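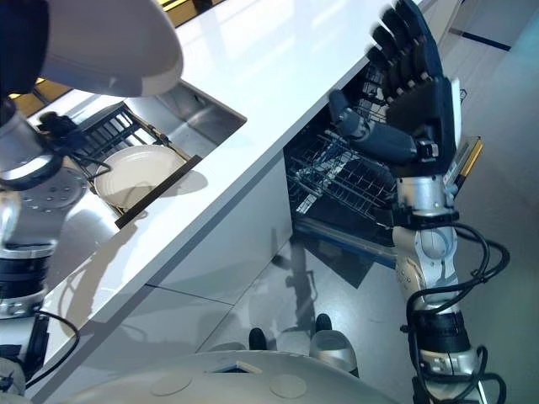 *Sink station, white counter, with one plate upright in the rack.*

12 July 2022

**Handset bench, Flidton workshop. Entry by Minoru Ikeda.**

Subject: battery life and standby drain on the Baran handsets returned from the Stoltska office.

Received 22 handsets. Two would not power on and have been set aside with their chargers. The remaining 20 were charged to full on the bench supply, updated to the current Wiria build and left on standby with the SIM removed. Screen brightness was fixed at the middle setting for all units.

The complaint on the return form reads "phone is flat by lunch." It does not state which applications were in use. A request for this information was sent to Stoltska in February and again with the present shipment. No reply has been filed.

**Standby test**

Of the units under test, 12 held their charge within the limit given in the service sheet. The other 8 fell below it before the end of the period. All 8 carry the older back cover with the raised logo, but so do several of the units that passed, and the cover alone should not be used to sort the stock.

The mail application was found to be checking for new messages at the shortest interval on every failed unit. On the units that passed, the setting varied. The interval was changed to hourly on four of the failed units and the test was started again. The other four were left as received for comparison.

**Call test**

One passed unit and one failed unit were placed on a continuous call over the workshop line. The passed unit ran for around 16 hours. The failed unit was disconnected by mistake when the line was needed for an incoming call, and its figure has been struck from the log. This test must be repeated. Colleagues are asked to check the bench card before lifting the receiver.

**Other observations**

- The volume key on one unit sticks when pressed at the lower end. Not related to the complaint. Noted on the repair slip.
- The battery percentage shown on screen does not agree with the meter when the charge is low - the screen reads higher in each case checked.
- The spare cable in the second drawer charges slowly and has been marked with red tape. Please do not return it to the general box.

**To be done**

Read the second standby results and enter them in the shared sheet. Repeat the call test with a failed unit. Open one of the dead handsets and inspect the battery contacts - the seal should be photographed first, as the warranty desk will ask for it. Order two replacement back covers in gray.

Keys to the handset cabinet are with the front office.

M. Ikeda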